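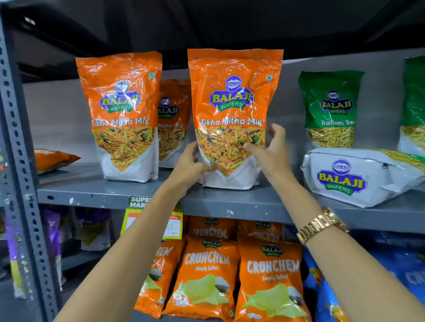
FOOD TRIPS / FACTORY VISITS

Skindbridge in March, quick notes before I lose them. Typing this on the train with a cold coffee.

So. The Wolde bakery open morning. Doors at 9, hairnets on, phones in a locker. Greer Strachan took our group round, she runs the pie side and talks even faster than me. Loved her.

First stop the dough room. Loud! Butter goes in cold, in cubes, 500 pounds of flour to a batch. They rest it overnight and then sheet it thin, fold, sheet again. I asked about vodka in the crust (my aunt swears by it) and got a very firm no.

Then fillings. Pumpkin all year, which I did not expect. Also apple, pecan and a sour cherry one they sell under the Zano name. Cherry was the best by miles. Tart, barely sweet, bit of almond in teh back. Had two pieces. Ok three.

Ovens next. Long tunnel type, pies creep through on a belt, 91 feet end to end. 1566 pies the day before we came, it was chalked up on the board by the door. Smell of cinnamon in my coat still. 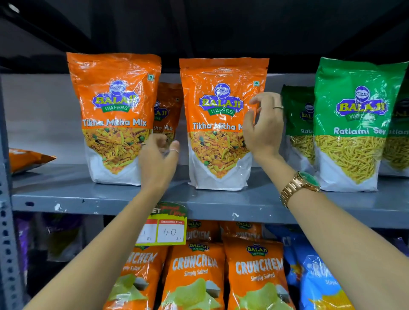 Can you freeze the pumpkin pie?
Wrap it tight once it's fully cool and freeze it for up to a month, then thaw overnight in the fridge. Crust softens a little, so ten minutes in a low oven.

Tasting room was small, get there early. Six kinds on the table plus a gluten-free bar they're trying out for Flilico, the cafe by the station. Oat and date base, spiced top. Crumbly. Needed salt imo. Greer wrote that down.

Shop after. Seconds are 6 dollars a pie, cash only, no bags so bring one. I didnt. Carried two cherry and a pecan down the hill in my arms, one lid came off at the crossing.

Parking is bad, take the train. Wear flat shoes, the dough room floor is slick with flour. Next open morning is in the fall and you sign up at the shop counter.

Pecan is already half gone. My stop's next.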